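Search this site: type a word and press go

Last updated: March 13, 2020

Does furniture polish really "feed" wood?

Have you ever seen a grown-up rubbing polish into a table and saying that the wood was "thirsty"? Or read on a tin that the stuff inside will "feed and nourish" your furniture? It sounds kind. It also sounds a bit odd, if you stop and think. Tables don't have mouths.

Let's be fussy and check.

What wood is made of

Wood comes from trees, and a living tree does need feeding. It drinks water through its roots and makes sugar in its leaves, using sunlight. The water travels up the trunk through very thin tubes, far too thin to see without a magnifying glass in most kinds of tree.

Then the tree is cut down and sawn into planks. The planks are dried, sometimes for months. By the time somebody builds a table, the roots are gone, the leaves are gone and the tubes are empty. Nothing in the wood is growing. It can't use food, because it has stopped doing the things that food is for.

So when a tin says "feeds", you are allowed to raise an eyebrow.

But dry wood does crack, doesn't it?

Yes, it can. This is where the story on the tin gets clever, because it is built on something true.

Wood soaks up a little water from the air when the air is damp, and lets it out again when the air is dry. When it takes in water it swells. When it loses water it shrinks. You may have met a door that sticks on wet days and opens easily on dry ones. If wood dries out very fast, one part may shrink more quickly than another, and it can split.

That is about water, though, and most polish is mostly oil, wax or something similar. Oil is not water. Rubbing oil on a table does not put back the water it has lost. A coat of wax or varnish may slow down the water going in and out, a bit like a raincoat. A raincoat is useful, but you wouldn't say it had fed you.

So what is the shine?

Shine is about light. When light hits a rough surface it bounces off in all directions, and the surface looks dull. When it hits a smooth surface most of it bounces off the same way, and you see a gleam.

Look at a piece of sandpaper and then at a spoon. The spoon is not healthier than the sandpaper. It is smoother.

Many tables have a thin clear coat on top called a finish. Varnish is one kind and lacquer is another. When you wipe polish over a finish like that, hardly any of it can get through to the wood underneath. It sits on top, fills in the tiny scratches and makes the surface smooth for a while. Then it wears off or picks up dust, and somebody decides that the table is "thirsty" again. Good news for whoever sells the tins!

A test you can try

My neighbour Inger Stougaard swore by a polish called Clarko. She said her sideboard had lasted 40 years because of it. Perhaps it had. But she only had one sideboard, and she had polished all of it. How could she know what would have happened without the polish?

To find out, you need something to compare. Ask a grown-up for two pieces of bare scrap wood cut from the same plank. Weigh them both on kitchen scales and write the numbers down. Rub a little cooking oil on one with a cloth and leave the other alone. Put them side by side on a shelf for 10 days, then look at them and weigh them again.

Before you start, write down what you think will happen. It is very easy to remember afterwards that you were right all along.

(Oily cloths can be a fire risk if they are left in a heap. Give yours to the grown-up to deal with safely, and don't try this on the family table.)

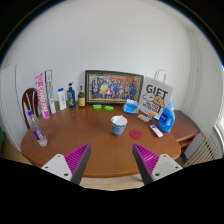
A round wooden table with a glossy top.

Can you tell how good a table is by how glossy it is? No. A gloss tells you about the surface. It doesn't tell you how old the wood is, how strong the legs are or how much somebody paid for it. Plenty of plastic things are glossy too.

Is polish useless, then?

I wouldn't say that either. Wiping a table gets rid of dust and sticky fingerprints, though a slightly damp cloth will often do the same job. Wax can help small scratches to hide. And some wood has no hard finish at all, such as many chopping boards. Oil does sink into those, and it helps to keep out water and stains. It still isn't dinner.

Next time you see a tin, packet or advert, look for words that belong to living things. Shampoo that "feeds" hair is a good one to start with, as the part of a hair you can see is not alive. Ask what the stuff does, and how anybody found out.

Words to know

Finish: a thin coat put on wood to protect it or change how it looks.
Grain: the pattern of lines in wood, made by the way the tree grew.
Lacquer: a kind of finish that dries hard.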